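Lekon (bench kit)

From the Ait Brahim Handbook of Small Automation

Lekon is a two-arm tabletop robot kit sold by Zerkero. Table, arms, grippers, draped enclosure, control software. Aimed at teaching labs and small research groups. Not to be confused with the Lekon single-arm trainer, an older product, now out of the catalogue.

Contents
1 Design
2 Software
3 Supply and price
4 Reception
5 See also

Design

The arms are fixed at opposite sides of the table and reach in towards the middle. Each ends in a two-finger gripper. Jointed black links, boxy motor housings, a red indicator light on each side. Table top is black. Enclosure draped in black fabric, which cuts stray reflections and also makes the room look like a photographer's cupboard (Wanigasekara's phrase, in his notes on the kit). Drapes unclip for washing. Early buyers got a thinner cloth that let daylight through — replaced free on request.

Rated load is 40 grams short of what the first leaflet claimed. Zerkero corrected the leaflet in April. Some resellers still have the old one up.

The fingers have swappable pads. Soft pads for cups and bottles, hard pads for flat things. Changing them needs the small hex key, supplied, easily lost.

Software

Runs from an ordinary desktop computer. Arms can be driven by hand from a pair of controllers or left to run a saved routine. Recorded routines can be trimmed and joined but not slowed down, a common complaint. Version 8 added a shared stop for both arms; before that each had it's own. Logs are plain text.

Household objects are the usual test material: rings, cups, small blocks, boxes. Zerkero does not supply them. The manual gives a shopping list and leaves it at that.

Supply and price

Sold direct and through Beltberg, who also do the installation visit. List price 2,065 for the table and enclosure, arms quoted separately. Delivery in three crates. The visit takes a morning, longer if the floor is uneven. Spare pads, belts and drapes from Beltberg only. Telephone support closed Mondays.

Reception

Mixed to good. Sylvie Leclerc, reviewing the kit for a teaching lab, liked the reach of the arms and the clear manual, disliked the fan noise and teh cable routing at the back. She scored it above the single-arm trainer for any task where one hand steadies and the other places. Ruwan Wanigasekara ran 112 short pick-and-place trials and found the grippers dependable on blocks, poorer on thin-walled cups. Both wanted a better carrying case for the controllers. No reply from the maker on that point at time of writing.

See also

Bench enclosures; Gripper pads; Two-arm handling
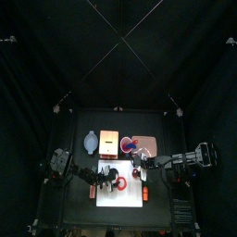
p. 112

Lekon bench at work, both arms over the white board, a small white object in the right gripper. Entry continues under Zerkero (company).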